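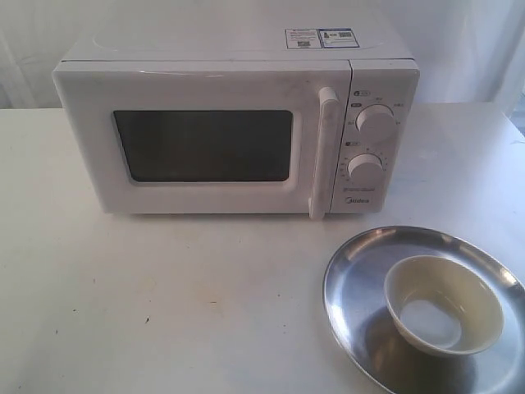

Billdale lab visit, quick notes before I lose them. Got in late, missed the coffee, Uchenna Balogun was already talking at the second table. Her group works on teaching arms kitchen jobs from recordings of people. The one I saw was the microwave task: open the door, bowl goes in, shut it, turn the dial. White Midea, two knobs, long bar handle on the door. Small cream bowl waiting on a steel plate.

The method, as far as I got it down. Old way was over 2,000 recordings per task, all treated the same. Now they cut each recording where the hand first touches something and train on the peices seperately, then a small model picks which piece comes next. They call it Plonov. Needs 65 recordings for the microwave. Sounded low to me, asked twice, same number.

Tests are 20 runs per setup, bowl moved each time. Knobs are the sore spot. Door is fine, she says, a handle that size forgives a lot. The dial needs a grip and then a twist, and the cut between those two lands in the wrong place too often. They want to fix it by December.

Somebody from Traslow asked about glass doors. No answer yet. Baumgartner talk was upstairs at 4, had to run for that one, separate post.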